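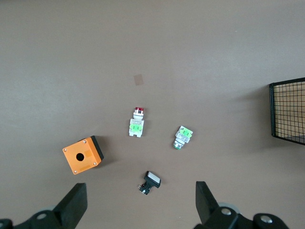

Figure 3. Push-button switches with red and green-edged caps, a small black switch and a control station box, seen from above.

6 min read
Posted in May by the Religion and Civil Records desk
22 shares | 6 comments

4. Recognition of marriages after a change in civil status

4.1 The two registers

Most of the disputes we studied begin with a simple fact of record keeping. A couple married in a church in any of the four districts appears in two places. The first is the civil register, which is held by the district and can be amended. The second is the parish register, which is held by the congregation and, under the older rules, cannot. When the two agree, no one looks at either of them. When one spouse later leaves the church, joins another one, or has an earlier marriage annulled, the two records can start to say different things about the same couple.

We collected 350 case files in which this had happened. They came from Kandby, Niltham, Ashby and Nombridge, and all of them were closed before we asked for them. A file was included if it held a copy of the original parish entry, a copy of the civil certificate, and at least one letter from clergy stating a position on whether the marriage stood. Files with only a civil certificate were left out, even when the family's account was detailed, as we had no way to check what the church had said.

The letters are uneven. Some run to several pages and cite canon law. Others are two lines long and say that the matter is closed. We coded both in the same way, by the position taken and not by the quality of the argument, and this should be kept in mind when reading the rest of the section.

4.2 Positions taken by clergy

Three positions account for nearly all the letters. Under the first, the marriage is judged by the facts on the day it took place. If both parties were free to marry and the service was properly held, nothing that happens later can undo it short of death or annulment. Under the second, the marriage is treated as continuing only while both spouses meet the conditions that would be required of them if they married today. The third position avoids the question. It states that the church recognizes whatever the civil register recognizes, and refers the couple back to the district office.

The first position was the usual one in Kandby and Niltham. Parishes there have long used a printed form of service with a clause on permanence, and several letters quote it in full. Clergy who wrote these letters did not always like the result. One writer in Niltham stated that he would not have performed the marriage under present rules but saw no grounds for calling it void. A similar letter from Kandby declined to offer the couple a blessing on their anniversary while confirming that they were still married in the eyes of the church.

Ashby is harder to summarize. Its congregations belong to two bodies that separated over the remarriage of divorced members, and each kept part of the old archive. A couple could receive one answer from the body that held their entry and another from the body whose services they attended. We found 22 files of this kind. In six of them the couple had been told in writing both that the marriage was valid and that it was not, and neither body had withdrawn its letter by the time the file was closed.

In Nombridge the third position was the most common. Parishes there stopped acting as civil registrars some time ago, and many clergy seem to regard marriage records as a matter for the district. This spares the couple a refusal, but it also leaves them without an answer to what they asked. Several wrote a second time to say that they already knew their legal status and wanted to know their standing in the church.

4.3 Effects on the couples

The practical effects were smaller than we expected in some areas and larger in others. Pensions, tax and inheritance follow the civil register in all four districts, and a letter from a parish cannot change them. Parish burial plots do not. Where a plot had been reserved for a married couple, a finding that the marriage no longer stood could mean that the second place was released. Church schools raised a similar problem, as some of them ask for proof that the parents were married within the faith.

Membership was the other common point of conflict. A spouse who had changed denomination was often removed from the parish roll without notice. The remaining spouse then had to explain the change to the congregation, sometimes years after it had been settled at home. Letters from the couples mention this more often than they mention doctrine.

The average time from the first inquiry to a final letter was 730 days. The length of the wait did not depend much on which position was finally taken. Delays came mostly from requests for copies of old entries and from inquiries passed between parishes after a boundary change. In Ashby, where the archive is divided, one request could be sent back and forth several times before anyone searched for the entry.

4.4 Limits of the files

These files record disputes. Couples who received a clear answer at the church door, or who never asked, do not appear in them, and we cannot say how large that group is. It is possible that clergy in all four districts handle most such questions in conversation and that only the difficult ones reach paper.

The files also give little sense of what lay members thought. A few contain notes from parish meetings, and these suggest that congregations were often more relaxed than their clergy. The notes are short, however, and were kept by people with a view on the outcome. We have used them for dates and for the wording of motions, and have not coded the opinions in them.

Section 5 turns to the rules on annulment, which differ more widely among the four districts than the rules on recognition do.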